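Ayten Kahraman packs her kitchen the way she packs for a long drive – small things first, and nothing loose. Her move from Vutthorpe to Solberg is 50 miles, and she has done it with one open cardboard box on the table and a cloth to tuck over whatever goes in.

The plaid tablecloth stays on until the end. Food containers with lids get handled one at a time, the clear ones especially, as they scratch.

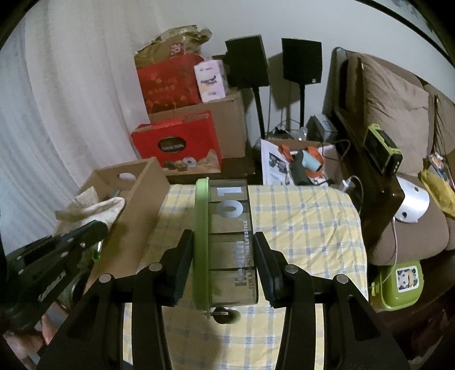
Should the lids travel on the containers or apart from them?

On, if the container is clean and fully dry. Damp ones go with the lid off and a paper towel inside.

Her neighbor Beril Altıntaş disagrees with most of this. She nests everything, puts the lids in a separate bag and sorts them out in the new kitchen. It took her 8 days last October, and she is still short one lid.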